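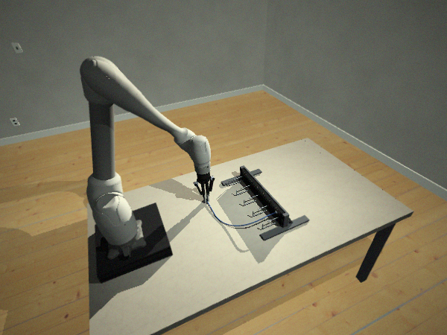
14/06/2019

Bat rebound testing, youth traveling division, second block. Picking up from the February entry, which I reread this morning and like less than I did then.

The question from Cirncombe is the same as before. They want to know if the Tulleo bat really holds its pop through a 16-game summer, or if parents are paying extra for a paint job. Wajid Naqvi thinks there is something to it. I don't, so far, but I said I'd run it properly and keep my opinion out of the columns.

## Hits so far

Total logged hits on the Tulleo: 3,109. That is cage hits plus machine-pitch hits, lumped together by whoever kept the February sheet. I can split out 684 that are definitely machine pitch. The rest are a mix and I wouldn't want to defend them to anyone who asked hard questions.

The control bat (plain one-piece alloy, same length, same drop) has far fewer. I've stopped comparing the two totals and I'm only comparing like with like: new ball, tee at belt height, same hitter, same side of the cage.

Results from the tee are dull. The Tulleo comes off the barrel a bit louder. Wajid hears "louder" and writes "livelier" – please stop doing this in the shared sheet. Sound isn't exit speed. The kids do it too, and they're 12, so they have an excuse.

## The Brilholm radar

Still don't trust it. On the tee it reads fine for a while and then throws one reading far above its neighbors, with the same swing and nothing different that I could see. I threw out 137 readings in February on the grounds that they looked wrong. Reading that back, "looked wrong" is not a rule. What I suspect is that I threw out the high ones on the bat I didn't believe in and was easier on the other one.

So, rule from now on, written down before the session:

- A reading is dropped only if the unit shows its own error mark or the ball hits the net frame first.
- Dropped readings get logged with the reason next to them.
- Whoever is swinging does not get told the number until the set is over.

Wajid objected to the last one. He says kids swing better when they see the number. Yes, that's my point.

I went back and put the 137 into the sheet again with a flag. The gap between the two bats got smaller. It didn't vanish. I'm noting that because it goes against me a little: before, the control bat looked slightly ahead, and now they're close to level. 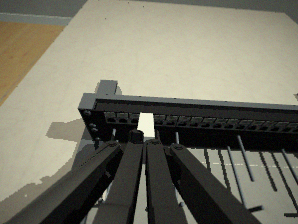
## Break-in claim

The Frimpong shop keeps telling families that a bat needs 400 hits before it "opens up." I asked where the number came from and was told everybody knows it. Composite barrels may well loosen with use, I'm not arguing with that. I'm arguing with 400, which is too round, and with a shop that also sells a break-in service.

I plotted the first stretch of tee hits on the second Tulleo bat (the one with green tape on the knob) against hit count. If there's a step anywhere, I can't find it. There's a slow drift up over the set, but the same hitter drifts up on the alloy bat too, which sounds to me like a kid getting warm.

What would change my mind: a fresh bat, hit by one person, with rest days between sets, and the alloy bat swapped in every ten swings so that warming up hits both the same. We haven't done that. Until we do, no one should quote our numbers for or against the break-in idea, and that includes me at the coaches' table.

## Barrel compression

Measured both Tulleo bats at four points around the barrel. One is softer on the label side. Could be wear, could be that it came that way – there's no reading from when it was new. Annoying. Any new bat gets measured before anyone takes it out of the room. I don't care how excited they are.

Also, the dial gauge was stored with the arm under load again. I re-zeroed it and it was off by enough to matter on small differences, so the older compression readings go in the "maybe" pile with the mixed hits.

## Next

- Third bat from Cirncombe, still in wrap. Compression first.
- Alternating sets as above, two hitters if Wajid can get a second one who swings the same way twice.
- Run the radar against the old handheld unit for a full bucket of balls.
- Reply to Cirncombe. Draft says "no clear difference yet." Wajid wants "promising." Leaving it as is.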